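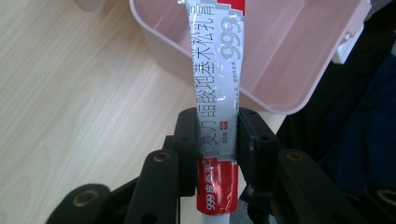

13 Apr 2020 – finally got to the medicine kit, which has been on my list since September (oops). The plan is simple: everything for skin goes in one small box, everything you swallow stays in the Vulau cabinet, and the two never mix again. I started with the creams and ointments, and the 999 one with the red band is a keeper, the 30g tube. It's got the little red 外 square on it, external use only, so straight to the skin pile! The silver part is pretty creased from squeezing, but I'm not fussy about looks. Crimped end up or cap down, whatever, as long as the name faces out.

We use cookies to remember your preferences. Accept / Manage settings

For the box I went with pink plastic, lid on a hinge, white clasp in front. I know we said clear ones from Trivico, but pink is easy to spot from across the room and I'm happy with it.

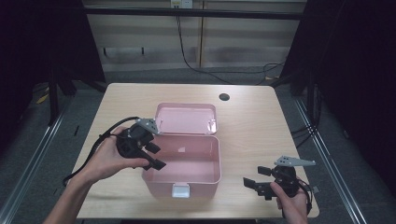
Next up is a label for the lid – I'd like to write 2271 on it so it matches the shelf list, plus "SKIN ONLY" in fat marker. Still to do: check dates on the rest of the tubes, and find a home for the two rolls of gauze that don't fit anywhere.

Filed under: Workshop Notes, Storage & Sorting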